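Vamstead Storage Bin, white
Sold by Lurkilico Home

The Vamstead is a plain white plastic bin for folded clothes, towels and table cloths. It has rounded corners, a rim that goes slightly outward and a handle opening in each short end. It comes without a lid. 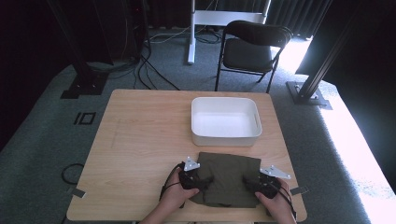

We recommend folding each piece on the table first, to a rectangle a little smaller than the floor of the bin. Thick cotton can be folded one time less, so that the pile stays level.

Handles

The openings are long slots with rounded ends, cut through the wall. There is no separate part which can become loose.

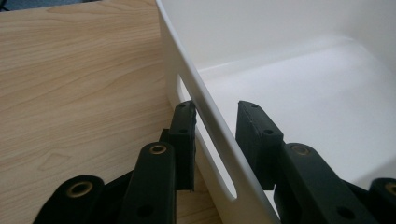
When the bin is full, please carry it with both hands, one at each slot. It weighs 588 g empty, and the price is for a set of 2.

Care

Wipe with a soft cloth and mild soap. Do not use scouring powder - it makes the plastic dull.
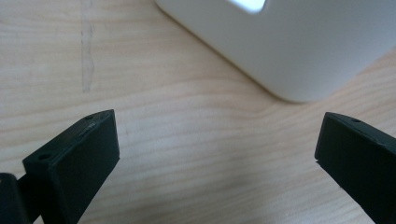
The outside corners are rounded as well, so the bin can be pulled out from a low shelf without catching on the clothes beside it. Keep it away from heaters and from water above 80 degrees.

Customer comment

"I bought 2 sets in November for the children's room. The Jidik shelf takes them well, but on my older Arai shelf the rim touches the board, so measure before you order." - Mohsin Jafri
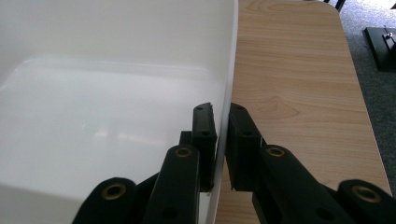

Delivery and returns

Bins are sent stacked one inside the other. Unused bins can be returned in the same carton, please include the order slip.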